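Tips » Household » Paper and Records

Keeping newspapers and election leaflets: storage at home
Thiện Lý
Nov 29, 2020

Newsprint is made largely from mechanical wood pulp. The lignin left in it reacts with light and oxygen, and the sheet turns yellow and brittle. A front page left on a windowsill can discolour within days. Anyone who has put aside papers from the US election this November should get them into the dark first and sort them later.

Wash and dry your hands before handling. Cotton gloves snag on torn edges and are best avoided. Remove paper clips, rubber bands and sticky notes. Staples in campaign leaflets can stay if they are bright; rusted ones should be eased open from the back with a thin blunt blade and lifted out. Do not pull them.

Store broadsheets flat, opened to full page size where the box allows, or folded once along the existing fold. A second fold across the first will crack at the crossing point. Interleave with acid-free tissue, one sheet between each issue. I use the Kutberg flat box, which takes a full broadsheet and has a drop front, so the stack can be slid out without bending. Keep the stack shallow. My own collection runs to 119 issues in four boxes, and the lowest issues in the one box I overfilled have set hard along the fold.

Ballot guides, polling cards and other coated leaflets should be kept apart from newsprint. The coating can stick to its neighbour under pressure, and acid migrates from the newsprint into better paper. Polyester sleeves are suitable. PVC sleeves, recognisable by their smell, are not. 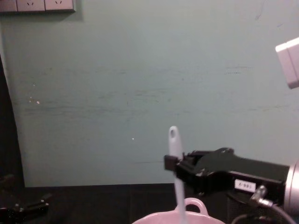
Can I use ordinary laminating pouches for a front page?
Lamination is permanent and seals the acid in with the paper, so use an open polyester sleeve with a sheet of buffered card behind the page.

Choose a cupboard on an inside wall, off the floor, away from pipes and radiators. Lofts and garages swing too widely in temperature. Relative humidity should stay below 60 per cent – a cheap dial hygrometer is adequate if it is checked against a second one. Above that figure, mould becomes likely. Silica gel in a closed box needs regular drying out and is easily forgotten; a better cupboard is the simpler remedy.

For copies, photograph or scan each page before boxing it. A setting of 300 dpi is enough for text, 600 for small photographs. A broadsheet will not fit a domestic scanner, so take it in overlapping sections and keep the lid open. Name files by title, date and page number, in that order, and keep a second copy on a separate drive.

Pencil the contents on the outside of the box – ink and adhesive labels both fail in time. Open each box twice a year and look for silverfish, which leave irregular grazed patches on the surface.

Related
Removing old sticky tape from paper
Cleaning marks off painted walls
Daltel document boxes: sizes compared
How to dry a wet book
Flattening rolled posters without heat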